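Dropper bottle

A dropper bottle is a small container made to release liquid one drop at a time. It is used for eye drops, ear drops, food coloring, glue, ink and a long list of tonics whose benefits are best known to the people selling them. Most hold less than anyone would like.

The modern squeeze type has a narrow tip pressed into the neck and a cap that screws over it. The older type, with a glass tube and a rubber bulb, survives mainly in shops that also sell candles.

Dark bottles are preferred for liquids that spoil in light. Cap shape varies by maker, and users who keep several kinds together are advised to read the label – advice that has been printed on labels for decades.
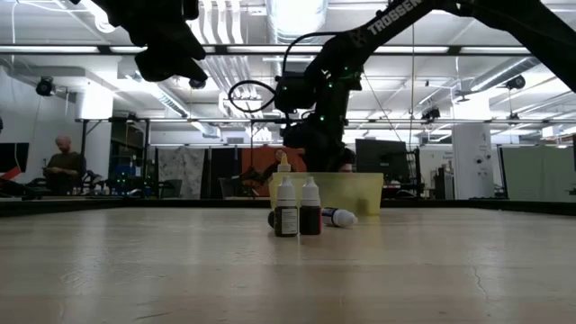 Constanza Bustos has argued that the drop should never have been treated as a unit at all, as its size depends on the tip, the liquid and the angle of the hand. In a trial at Mansilla, 60 people were asked to squeeze out a single drop. The largest was nearly three times the size of the smallest, and several people produced two.

The town of Wornport keeps a small museum of droppers, with 549 pieces on show. It closes for cleaning each September.

See also: Pipette; Eye drops; Child-resistant cap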